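Notebook -- Friday, March, after the close
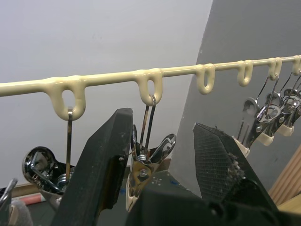
Markets barely moved again, so I spent the afternoon on the backtest instead of watching the tape. Opened up a hair, sagged before lunch, came back by 3 and just sat there. Volume was awful!

Anyway, the moving average thing. Maribeth thinks my 100-day filter is only working so well on Skudska and Brallinero because both had one giant trend in the sample (fair point, annoying point). I took that stretch out and reran it. Brallinero still makes money, Skudska gives nearly all of it back. So she's half right, and I owe her a coffee.

Also found a bug -- I was buying at the same close that triggers the signal. Moved fills to the next open and the equity curve got a lot less pretty. Anybody who copied the old sheet, please toss it. The fixed one is in the shared folder with "next open" in the name.

Florante wants to size every position at 500 shares to keep it simple. I'd rather go 400 on Skivel, it gaps like crazy on earnings and I don't want one name running the whole test. We went back and forth on it and left it at 400 for now.

Still to do: put in commissions, rerun Sfakianakis with the split adjusted properly (the price drop in the data is the split, the model thinks it's a crash and sells the low, ha), and try the filter on weekly bars. Maribeth has the cleaner weekly file, ask her Monday before I go build my own.

Print this entry | E-mail this entry

We use cookies to remember your settings. OK

Contact | Copyright, all rights reserved | Back to top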